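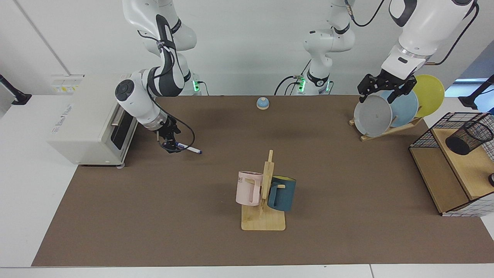 Gripper comparison, October, 14:21

Left arm has the Pomare parallel gripper, right arm the Bronley two-finger. Plate in the rack on the left, marker on the right. Both arms show green status.

Pomare force set to 100 for the gray plate. With the Bronley I don't trust the same value on a thin barrel – I will go lower and write down each step.

Wrist cable on the right arm has a loose loop near the marker. To fix with 2 clips before the next run. Asked Beryl Haslam for the Nitorov pads.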